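Prometti Site Services
Kitchen and Break Room Inspection: Oton Building, second floor
Inspection date: January 10, 2022
Next full inspection: July

Mark each item OK, FIX or N/A. Comments go under the item. Items marked FIX stay open until the area is checked again.

1. Exits and floors

1.1 Door opens fully and closes without force. OK
1.2 Clear walkway, 48 inches minimum. FIX
Recycling bins narrow the path at the door to the stairs. Move to the copier alcove.
1.3 Floor covering flat, no raised seams. OK
1.4 Wet floor sign stored within reach of the sink. FIX
Sign missing. Order one from Latuheru, same type as first floor.

2. Storage and work surfaces

2.1 Drawers close fully and stay closed. OK
2.2 Handles tight. OK
2.3 Wall cabinets anchored, screws checked by hand. FIX
Left cabinet over the sink has play at the upper bracket. Do not load above the first shelf until repaired.
2.4 Work surfaces free of splits and raised edges. OK 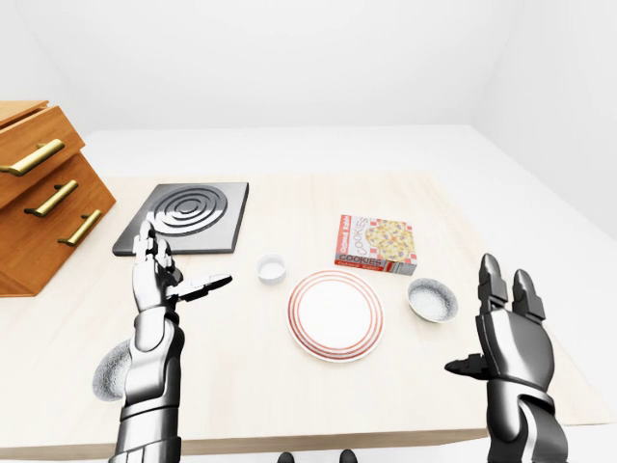 Section 2: tabletop and wooden drawer unit.

2.5 Cleaning products kept apart from food. FIX
Descaler was on the shelf with the coffee filters. Moved during the inspection. Label the lower cabinet.

3. Electrical

3.1 Outlets near the sink are GFCI protected. Test and reset. OK
Both tripped and reset on first press.
3.2 No extension cords in permanent use. FIX
The toaster and the kettle share one cord. Remove it. Combined load is over 2,000 watts.
3.3 Breaker labels match the circuits. FIX
Panel 266 lists the dishwasher as "spare." Correct the card.
3.4 Refrigerator cord not pinched behind the unit. OK

4. Cooking and heat

4.1 Controls return to off and stay there. OK
4.2 Nothing that can burn stored within 12 inches of a burner. OK
4.3 Hood filter clean. FIX
Grease on the lower edge. The log shows a 300-hour cleaning interval, with no entry after July.
4.4 Fire extinguisher charged, tag current, path to it clear. OK
4.5 Fire blanket mounted and reachable without passing the stove. FIX
Mounted behind the stove. Move to the wall by the door. 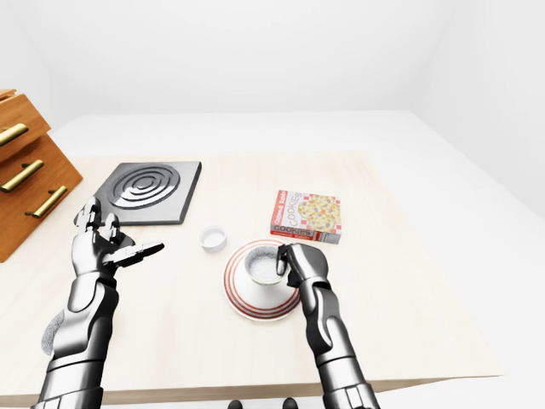 Latuheru asked in reply whether item 4.5 could wait until the wall is painted, as the new bracket would have to come down again. Prometti's response: no. Hang the blanket on a temporary hook by the door now and fit the bracket after painting. The item stays at FIX until the bracket is in.

5. Open from last inspection

5.1 Nistau door closer, slow to latch. Closed.
5.2 First aid kit, eyewash expired. Replaced. Closed.
5.3 Light over the sink flickers. Still open, ballast on order.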